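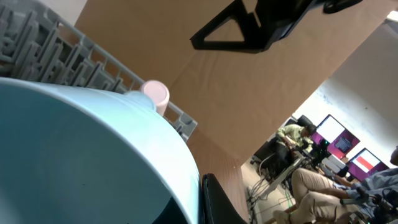 Wrist camera view with the bowl, the little pink cup and the dish rack. Handheld controller at lower right, black gripper finger poking up at the bottom.

Gripper Comparison, Dish Rack Setup
Posted 11/03/2019
Gallery > Bench Work > Grippers and Controllers

Welcome to the dish rack page! If you came over from the block stacking page, same bench and same arm, much more slippery objects. We have wanted to do kitchen things ever since the Yeoman arm got its new wrist mount, and it has been every bit as fun (and as maddening) as we hoped. The idea is simple. Take a few ordinary plastic dishes, take a rack, and go through them with each gripper and each way of driving it that we have on the shelf.

The notes are grouped by what was being compared. Most of them are short. A few got away from us.

THE OBJECTS

Bowl, light blue plastic. Big, smooth, and the hardest thing on the bench by a mile. The rim is a lovely thing to grab if you come at it square, and a terrible thing to grab if you are even slightly off, because the fingers ride along the curve and the whole bowl swings around.

Cup, pale pink. Small enough that either gripper can close around the outside. Also small enough to vanish completely behind a finger when you are driving from the wrist view.

Dish rack, gray plastic. All those little square openings are great for judging distance on the screen. They are also exactly the right size to catch a fingertip. We caught a lot of fingertips.

THE GRIPPERS

Treltorine, stock fingers. This is our everyday gripper and the one we know best. It closes smoothly, it opens wide enough for anything on this page, and it has a nice slow end to its travel so thin plastic doesn't get crushed. On the cup it was a joy. On the bowl rim it held fine going straight up and then let the bowl droop as soon as the wrist turned.

Treltorine, rubber sleeves. Same gripper with a bit of rubber tube over each finger. Huge difference on the bowl! The droop mostly went away. The price is that the sleeves grab everything else too, so sliding a finger down between the rack dividers turned into a tug of war. If we had to leave one setup on for a week it would be this one anyway.

Pravard, narrow fingers. We borrowed one last December, liked it, gave it back with great sadness, and now we have our own. The fingers are slim and they get into places the Treltorine can't. Lifting a cup out from between two dividers is where it shines. It's quick, too, maybe a little quicker than we need. There's a speed setting and we turned it down to 40 percent after the first morning and left it there.

Pravard, wide pads. We tried these mostly for completeness and they surprised us. Flat plates stood up nicely in them. The cup did not like them at all and squirted out sideways more than once. We ended up calling that the watermelon seed, and there is now a column for it on the run sheet.

Bowl rim, both grippers. Each one got 10 tries from the same starting spot, bowl upside up, rim toward the arm. Sleeved Treltorine was the clear favorite. The narrow Pravard wasn't far behind, and when it missed it missed in a tidier way, with the bowl still more or less where we left it.

THE CAMERAS

Wrist view. You get so close to the work that it feels like your own hand, and after an hour of it you start tilting your head in your chair to match. The rim of the bowl fills up a giant chunk of the picture when you are near it. Depth is the hard part. A rim that looks like it's between the fingers can be well in front of them.

Overhead view. Much easier for getting from one place to another, and nearly useless for the last little bit when the gripper covers up the thing it's going for. New drivers always ask for this one first.

Both at once. The winner, no contest. People flick their eyes to the overhead for the long moves and back to the wrist for the grab, and nobody had to be taught to do it. We had planned a whole comparison of window layouts and dropped it when everybody picked the same one.

Wrist camera, tilted mount. We tipped the camera toward the fingertips using the Clivico bracket, which has a little notched wheel so you can return to the same angle later. We settled on notch 3. Any steeper and you lose sight of where you are headed. Any flatter and the fingertips drop out of view at just the wrong moment.

Exposure. Pale plastic under bright lights washes out fast. Locking the exposure before starting a run helped a lot, and made the runs easier to compare afterward. We should have done this from the beginning and we will be kicking ourselves about the early ones for a while.

THE CONTROLLERS

Handheld. Everyone's favorite to pick up and play with. You can hold it in your lap, lean back, and watch the arm go. It is wonderful for big sweeping moves and for turning the wrist. Tiny moves are harder, and after a long stretch your thumbs let you know.

Handheld, slow mode. Hold one button and every motion shrinks way down. We mapped this one ourselves, and it's the best change we made on the whole project. The grab on the cup went from a gamble to something you could do while talking. If you try only one thing from this page, try a slow mode.

Keyboard. Slow, jerky, and very, very exact. One tap, one small step. It feels like threading a needle by mail. And yet for backing a stuck finger out of the rack it was better than anything else, and we kept a keyboard close by the whole time for that reason alone.

Switching drivers partway. We let a second person take over between the pick and the place. This was just for fun and it went badly in the best way. Everyone has their own idea of which way is "forward" from a wrist view, and you find out fast.

THE RUNS

Cup out of the rack. The warm-up. Come in from above, close gently, lift straight up. Narrow Pravard is the gripper for this.

Cup into the bowl. Easy to describe and a lot harder to do without dinging the rim. Dropping from low down works fine if you are patient. Dropping from higher up makes a very satisfying noise and then the cup hops right back out.

Bowl into the rack. The big one! The bowl has to come up, turn, and go down into the slots without hitting the dividers. The turn is where it all falls apart with smooth fingers. With the sleeves on, the turn is fine and letting go becomes the problem, because the rubber doesn't want to give the bowl back. We got a small wiggle worked out that shakes it free.

Full load. Bowl, cup and whatever plates were handy, one after another with no resets. We called it a good run if everything ended up standing and the rack hadn't wandered across the table. A strip of grippy shelf liner took care of the wandering.

Long session. Our longest stretch had 71 picks in it. By the end the drivers were noticeably smoother and the sleeves were noticeably worse for wear. We swap them at the start of every session now and keep the old ones for practice.

WHAT WE WOULD PICK

Rim grabs and heavy stuff: Treltorine with sleeves.
Tight spots: Pravard with the narrow fingers, speed turned down.
Plates: Pravard with the wide pads, which we did not expect to be writing.
Driving: handheld with slow mode, keyboard within reach.
Looking: wrist and overhead together, Clivico bracket at notch 3.

STILL TO TRY

Softer pads. There's a squishy foam that looks promising for the cup, and may be too thick to fit down between the dividers.

A metal rack. The gray plastic one flexes a little when you bump it and forgives plenty. Wire won't.

Wet dishes. We keep saying we'll do this and then looking over at the electronics.

Longer fingers on the Treltorine. Reaching over the far side of the bowl would open up a whole different way to carry it, with the rim pinched on one side and the wall resting against the other finger. We have some sketched out and they need to be cut.

A lighter hand on the trigger. Right now the close command is all or nothing on one of our button layouts, and squeezing partway would make the thin cup much happier. The Treltorine can take a partial command just fine, so it's a matter of sitting down and doing it.

If you have run your own dish rack tests, especially with suction, please send them along through the contact page. We love seeing other people's bowls.

Previous gallery: Block Stacking, Yeoman Arm
Next gallery: Cable Routing and Strain Relief
Back to all galleries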